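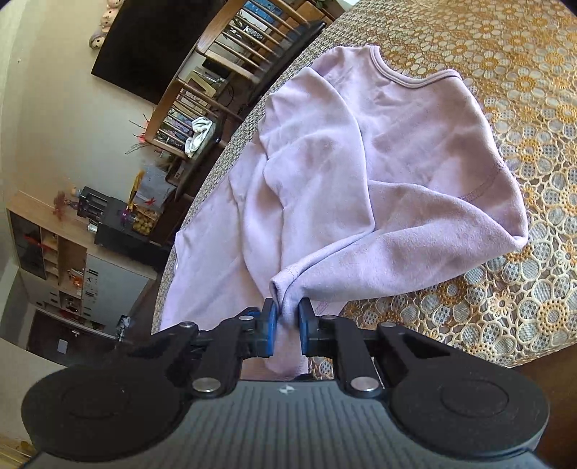 # Folding room tips, for those of us who now share it with a machine

Griet Vandenberghe asked me to write up what we do in the folding room at Claeys, the laundry and alterations shop where I've worked for 11 years. The first version was one sheet taped over the sink. Then management brought in the Osska folding station and the sheet needed a second side, and a third.

I'll say up front that I am not sold on the thing. It folds bath towels very well. So did we. What it does with a knit top depends a lot on how the top arrives, and most of these tips come down to getting it there in decent shape. Many of them work just as well at home with no machine in sight.

## Long sleeves

Sleeves are where the time goes, for people and for machines.

- Lay the top face down and smooth it from the collar to the hem. Don't start with the sleeves.
- Pick up each sleeve by the cuff and lay it straight out before you fold anything. A sleeve that crosses the body on the diagonal will twist the shoulder when you pull it.
- Fold the sleeve in at the shoulder seam, then turn it down so the cuff points at the hem. If the cuff sticks out past the hem, turn it back up once.
- Ribbed cuffs stretch. Hold them flat between finger and thumb, and don't gather them in your fist.

That last one goes for grippers too. Rubber pads hold cloth better than the bare metal tips on the old Tomik unit we tried one November, but a pinch is a pinch. If you see a little pucker after a garment comes through, lay it flat, put a damp cloth over it and press lightly. Lift the iron between presses. Sliding it around makes a thin knit wavy.

## The table

Use whatever table you like at home, but know what the cloth on it is doing. Lace and anything with an open pattern will catch on buttons, hooks and rough fingernails. A smooth cotton sheet is kinder to knits. It also keeps pale colors away from anything that might rub off on them.

Round tables are harder than they look. There is no straight edge to line your hem up with, so put down a strip of masking tape and use that. Ours is 2 feet long and gets replaced when it curls.

## Sorting before the station

The salesman told us sorting would go away. It grew. Before the Osska we sorted by customer and by fabric. Now we also sort by whether the machine will take it:

1. Towels, pillowcases and T-shirts go straight in.
2. Long-sleeved knits go in only if somebody has laid them out flat first.
3. Anything with ties, beads, a hood or a loose lining stays with us.

Check pockets before step 1, every time. A tissue in a pocket is annoying when you fold by hand. In the station it ends up in the next 124 pieces, or it felt like that the afternoon we had to go back through every bag.

## Hands and backs

Less folding does mean fewer sore wrists, and I'll give the station that. What we got in exchange is more standing still, which is its own kind of tired. A rubber mat helps. So does trading places – feeding for an hour, then mending, then the counter. Ask for this in writing if your shop is getting a machine. We asked out loud and waited a long time.

Raise the feed bin so you aren't bending to the floor for each piece. An upturned crate did it for us. The proper stand from Jirkau costs over 200 dollars and holds the bin at the same height.

## When it stops

- Press the stop button before you reach in, even if nothing is moving.
- Free the cloth from the side nearest the seam. Pulling on the loose end tears stitches.
- Wipe the pads with a barely damp rag and let them dry. No fabric softener anywhere near them, or they lose their grip on everything.
- Write down what jammed. Ours was nearly always a sleeve, and having it on paper got us past being told we were feeding it wrong.

## What I'd keep doing by hand

New people at Claeys start on the station now, and some of them have never folded a cardigan from scratch. I think that's a mistake. The power went out last winter and the room got quiet in a hurry. Griet has since agreed to one hand-folding shift for each new starter, using the steps above. Bring a sweater from home to practice on – an old one.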